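Marking out the big table

Since we moved to the Rindolden rooms, many of you have asked me how to keep the sorting table in order when several persons work on it at the same time. My answer is blue painter's tape. It costs little, it is easy to see on a pale surface, and you can lay it by hand without any special tool.

Begin with the long strips and press them with your thumb from one end to the other. Then lay the strips which cross them. If the tape makes a small fold, please leave it — pulling it up again usually makes a bigger one. 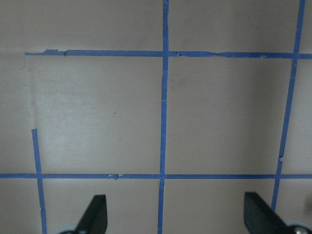
The lines do not need to be perfectly straight. Mirko Longo used a ruler for his table in Judbridge and it took him the whole evening. I prefer to work by eye, and the parts for sorting stay in their fields just as well.

Please change the tape in January, before the glue becomes hard to remove. Pull it slowly and keep it low to the surface. New rolls are in the cupboard next to the door, on shelf 4. If you take the last one, write a note to Euan Menzies and he will order more.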